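Teaching an arm to put a glass under a coffee machine, by hand and by remote

You will need: one robot arm with a gripper and a wrist camera, a leader arm or a hand controller to drive it with, a coffee machine, a glass you don't love, and more patience than you currently have.

At the end of this you'll have a folder of demonstrations you can train on. You will not have coffee. The machine stays unplugged for the whole thing, which Kalliopi Christodoulou suggested after watching me work for five minutes.

Step 1. Decide what "done" means

Write it on paper. Ours says: glass upright on the drip tray, gripper open, arm back at its start pose. My first version said "glass under spout," and I then recorded 20 episodes in which I let go of the glass whenever I felt like it and wandered off in a different direction each time. The policy learned to wander off beautifully.

Step 2. Pose the arm by hand first

Put the arm in free-drive (on our Henavton it's the button under the elbow, held down) and walk the gripper through the job yourself. Go from the start pose to the glass, from the glass to the tray, and back. You're looking for places where the wrist runs out of travel. If it does, move the coffee machine. It's much easier than moving the arm's mounting plate, and I have done both.

Save three waypoints while you're in there: start, above the glass, above the tray. You'll use the first one constantly and forget the other two exist.

Step 3. Switch to remote control

Now hold the leader arm and put your eyes on the wrist camera feed. Don't watch the real arm. If you can see something the camera can't, you'll steer by it, and the robot will be left trying to copy a decision made on secret information. Iraklis Lazaridis hung a bedsheet between me and the table to cure me of peeking. It worked, although we don't get many visitors now.
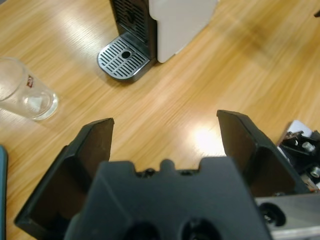
Wrist view with the fingers wide open, glass on its side, drip tray up ahead.

Get the fingers open before you approach, and approach slowly. A glass on its side is the harder version of this task, and you want plenty of it in your data. Come in so the fingers end up on either side of the glass, close until the feed shows contact, then stop closing. Clear glass is hard to judge on camera, so look for the thick base and the highlights along the walls.

If your table is glossy, expect a patch of glare somewhere in the view. Leave it in for some episodes and change the lighting for others. A robot trained only at nine in the morning will be a morning robot.

Step 4. Lift, turn, place

Lift first, turn second. Turning while the rim is still near the table is how we went from having a set of glasses to having a glass.

Rotate the wrist until the base points down, move over the tray, and lower until the base touches. The slots give the glass a slightly uneven seat, so hold still for a beat before you open. Then open fully, back straight out, and go home. If you swing sideways on the way out, you'll take the glass with you.

Step 5. Reset and do it again

Change one thing per episode: where the glass lies, which way its mouth points, how far it is from the machine. Small changes are fine. We aimed for 70 clean episodes and got there after 332 attempts, a ratio I'm told improves with practice.

Keep the episodes where you fumbled and then recovered. Delete the ones where you fumbled and then said something and hit the stop button. Keeping a few recoveries gives the policy some idea of what to do after a bad grasp, besides stare at it.

Step 6. Watch everything back

All of it, at double speed. Check that each clip starts at the start pose and ends with the gripper open. I found 9 that ended with me scratching my nose, leader arm in hand, while the gripper faithfully scratched the air.

Common trouble

Glass slips on the lift: you grabbed too near the rim. Go for the middle.

Glass lands on the edge of the tray: you're lowering too early. Line up first, then go down.

Jerky motion in playback: rest your elbow on something. Mine is a stack of old Grornbridge manuals, the most use I've had from them.

Once the set is clean, back it up somewhere other than the machine you're about to train on.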